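Gripper Comparison, Interim Progress Report
Prepared for: Bendley program office
Prepared by: Myfanwy Wogan
Date: Tue 20 August

Status

Bench trials of the Berisha and Sevska grippers continued during this period. Each gripper is scheduled for 200 pick attempts per object set. The Berisha runs are complete. The Sevska runs are paused at the second object set pending a replacement finger mount.

Controller

Ognjen Petek moved both test programs to the Wikovis controller. Timeout is set to 30 seconds per attempt. Attempts that reach the timeout are logged as failures and are not repeated. Wrist rotation is limited in software to less than 360 degrees to protect the cable.

Open items

Picks from inside a container remain the slowest part of the protocol. Finger clearance at the container wall limits the approach angle, and long objects leave little room at either end. We have added a hover position above the container so that alignment can be checked before descent.

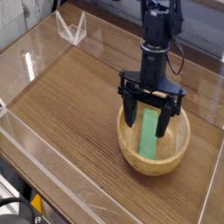
Figure 1. Parallel-jaw gripper open above the bowl, green block between the fingers.

Remaining work

The outstanding Sevska runs will restart when the mount arrives. Camera position will stay fixed until both data sets are closed. No change to the budget is requested. The final comparison is due in December.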